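Jonmont Water Notes
28 Feb 2023

Hard water and bathroom fixtures: results from the Curness building

The Curness building was switched from the old well supply to the Jonmont municipal main in October. Residents had complained for years about white deposits on faucets, slow-filling toilets and shower heads that sprayed sideways. The change of supply was expected to reduce these problems. It has reduced them in part, and the readings taken since the switch explain why the rest remain.

Hardness at the incoming main now measures 214 milligrams per liter, expressed as calcium carbonate. This is lower than the well water, but it is still classed as very hard under the scale most plumbers use, in which anything above 180 falls in the top band. Hardness at the taps matches the main closely, as expected in a building with no central softener.

Scale forms when hard water is heated or when it evaporates. In heated water, dissolved calcium bicarbonate breaks down and leaves calcium carbonate on the nearest hot surface, usually a heating element or the inside of a mixing valve. In evaporation, the minerals stay behind wherever a drop dries. The first process shortens the life of equipment. The second is mostly a matter of appearance, although it also blocks aerators and the small holes in shower heads.

Water heaters in the building are set at 57 degrees Celsius. Lowering the setting would slow scale formation, but the setting also has to keep the storage tanks hot enough to limit bacterial growth, and it will stay where it is. Tanks will be flushed twice a year instead of once. The flush takes place at the drain valve and does not require access to apartments, but hot water will be off on the affected riser for up to 4 hours. Notices will be posted at the riser doors.

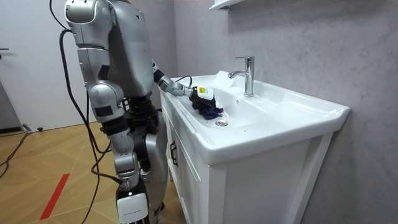 A bottle held over the rim of a bathroom sink, with a cloth in the basin.

Deposits on fixtures are best removed with a weak acid. Plain white vinegar or a citric acid solution is enough for most of them. For a faucet aerator, unscrew the unit by hand, separate the screen from the housing, and soak both parts for half an hour. Brush the screen, rinse it, and refit the washer in its original position. A worn washer will cause a drip at the collar that looks like a failed faucet. Replacement washers are stocked in the maintenance room in the two common sizes.

Glazed ceramic tolerates weak acid well. Natural stone does not. Marble and limestone are themselves largely calcium carbonate and will etch on contact, so vinegar and descaling products should be kept off stone counters and thresholds. Brushed nickel and colored finishes should be tested on a hidden spot first and rinsed after no more than a few minutes. Acid products must never be mixed with bleach, or used straight after it on the same surface, as the mixture gives off chlorine gas.

Several residents have asked about the Nurmi cartridge filters fitted under some kitchen sinks. These contain activated carbon, which improves taste and removes chlorine. They have no useful effect on hardness. The cartridges are rated for 4000 liters, after which flow drops and the carbon should be considered spent. Residents who installed their own filters are responsible for replacing them.

A central ion exchange softener has been priced. The Parnolo unit under review would treat the hot water feed only and leave the cold supply unsoftened for drinking. This arrangement uses less salt and protects the heaters and mixing valves, where most of the repair cost arises. It would do less for toilet fill valves, which run on cold water. The main obstacle is floor space: the brine tank needs a level pad within reach of a floor drain, and the present mechanical room has only one such spot, now taken up by the recirculation pump.

Hardness readings will continue monthly at the main and at the top floor of each riser. Slow taps should be reported through the usual maintenance form, stating whether the hot side, the cold side or both are affected.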